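Call for Participants: The Pumcombe House Rules Project

Do you put the tax money in the middle of the board? Does the youngest player always go first at your place, or the one who washed the dishes? Was there a card game your grandfather taught you that you have never once met outside the family? If so, we would love to hear from you, and we hope you'll read to the end of this page even though we've let it get rather long.

The Pumcombe House Rules Project collects the way people really play games at home. Rule books are easy to find in libraries and online, and they've been studied pretty thoroughly by now. What gets lost is everything people add, drop, bend or misremember, usually within an evening of opening the box. We've been gathering these for a while, and the collection stands at 427 house rules, some a single line long and some (there is a version of rummy we're still trying to understand) running to several pages.
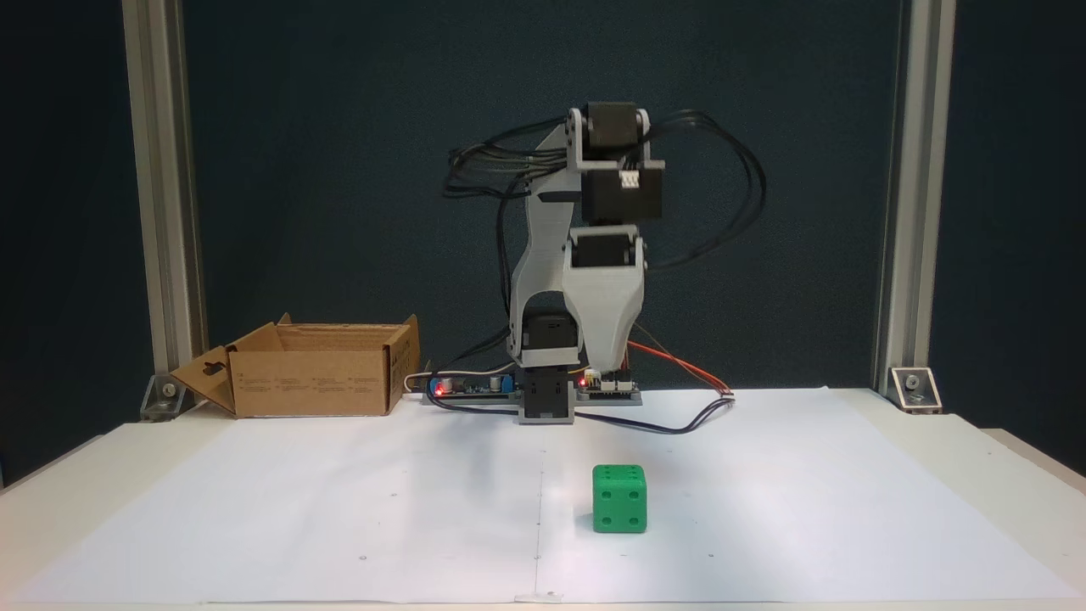 We're now looking for 300 households to join the second round, which opens in June. A household can be one person, a couple, a family, roommates, or a set of old friends who don't live together but have played together long enough to argue properly. You will be invited to the Solanki Rooms in Pumcombe for a relaxed conversation and, if you're willing, a game or a few hands of whatever you normally play. It's a plain setup, a white tabletop with a dark teal-blue backdrop behind it, and people tend to forget where they are once the bickering starts. Bring your own game if you can, the more worn the better. We have a soft spot for boxes held together with tape, and for score pads with thirty years of grudges written in the margins.

What taking part involves

There are 3 sessions in all, each one lasting 2 hours with a break for tea, coffee and something sweet. In the first we mostly listen. You tell us what you play, who taught you, and where you think the odd bits came from. In the second you play while one of our team takes notes, and we may stop you now and then to ask why somebody just lost a turn. The third is a group session where you sit down with another household and try to teach them your version. This is by far the noisiest of the lot and we'd ask you not to skip it if you can help it.
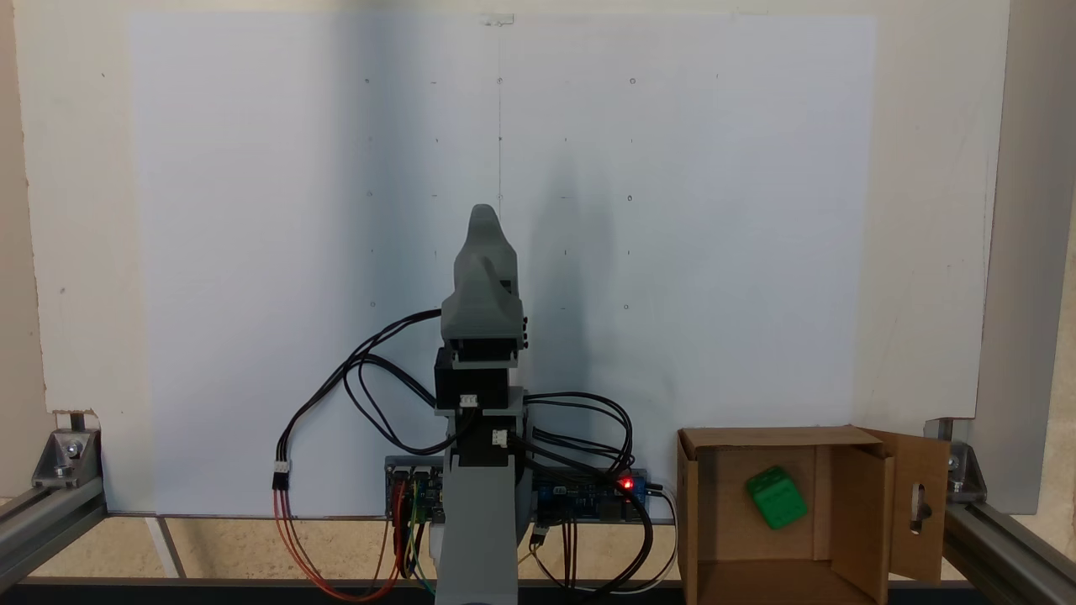
A mother of twins from our first round told us she had signed up expecting to be corrected. She said she had been playing dominoes "wrong" for most of her life and figured we'd have the official rules ready on a sheet. We didn't, and we won't for you either. She went home having taught her way of scoring to two retired neighbors, and she wrote afterward that one of them now plays it with his own grandchildren, which made us very happy indeed.

Who can join

Anyone who plays, basically. You don't have to be good at games and you certainly don't have to own a lot of them. We're glad to have children along from the age of six, as long as there's an adult in the group. We'd be especially pleased to hear from:

People who learned a game in one country and play it in another
Households where more than one language gets used at the table
Anyone who plays a game with no name, or a name only the family uses
Night-shift workers and anyone else who plays at odd hours
People who gave up a game for good after an argument (you don't have to tell us who was right)

We already have plenty of material on the big property-trading games, so if that's the only thing you play you may end up on our waiting list for a bit. Please apply anyway. 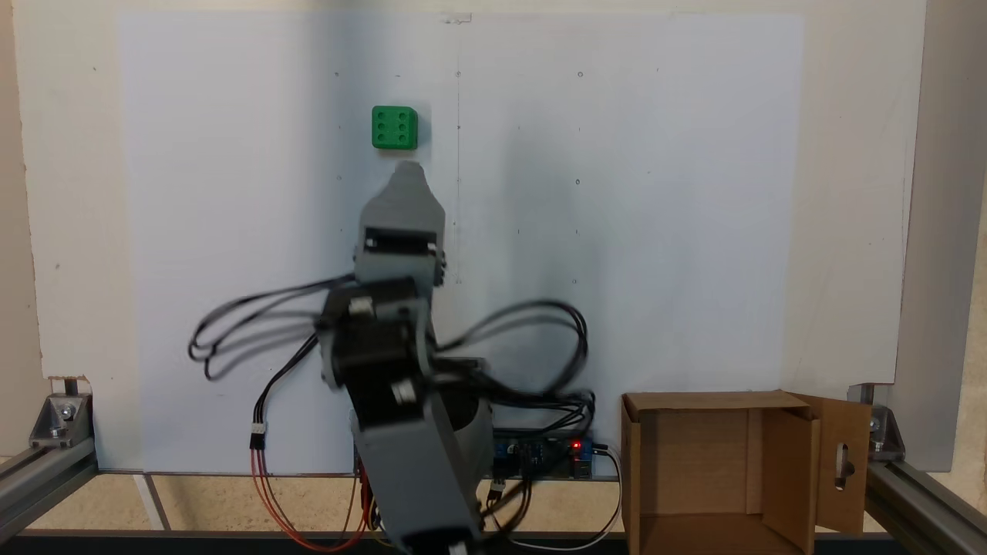
In our house a six meant you rolled again, and a second six meant you had to swap seats, one former participant wrote on her feedback form. She had no idea why. Her best guess was that an uncle brought it in so that he could get nearer the radiator, and after she asked around, two of her cousins gave her two entirely different explanations. We've kept all three, along with a little drawing of the seating plan. Dice rules like hers are one of the things we are hoping to find more of this time, so if you have any, do mention them when you write.

What you get

We can offer every household a gift card as a thank-you, plus bus fare or parking. At the end of the project you'll receive a printed copy of the House Rules booklet, put together by our friends at Vostavik, with your rule in it if you've agreed to that. Names are left out unless you'd like yours in. You can change your mind at any point, even after the third session, and we'll take your pages out with no hard feelings.

The sessions are supported by the Sultumness Fund, and the rooms are on the ground floor, with step-free access from the parking lot and a quieter room next door for anybody who needs a breather. 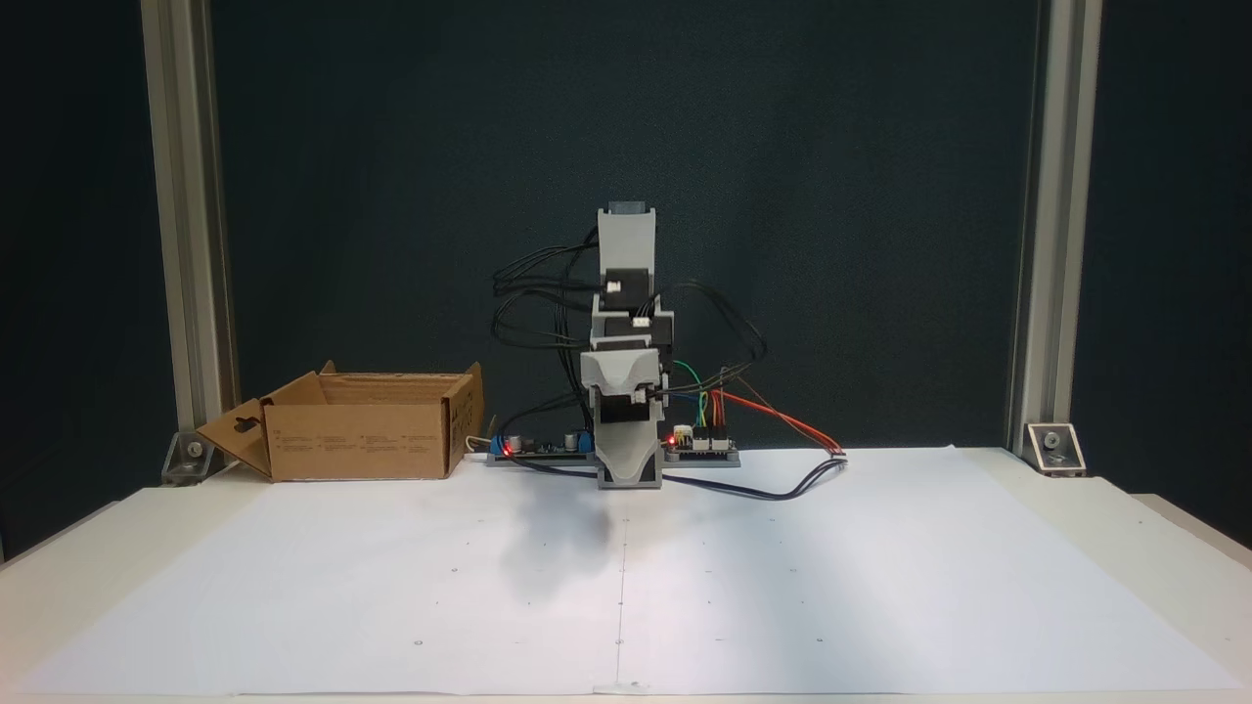
Gray, black and plenty of white paper, at Pumcombe.

How to apply

Send us a short note, by mail or through the contact form, saying who is in your household, what you play, and one rule you suspect is yours alone. A few sentences will do nicely, though we read the long ones too. Tell us which times suit you; afternoon sessions start at 2 p.m. and there is an evening one for people with jobs. If you'd prefer to talk it through first, leave a phone number and someone will call you back.

Places are given out as notes come in, so please don't wait until you've settled whether your aunt's rule about jokers counts. Put it in the note and let us worry about it.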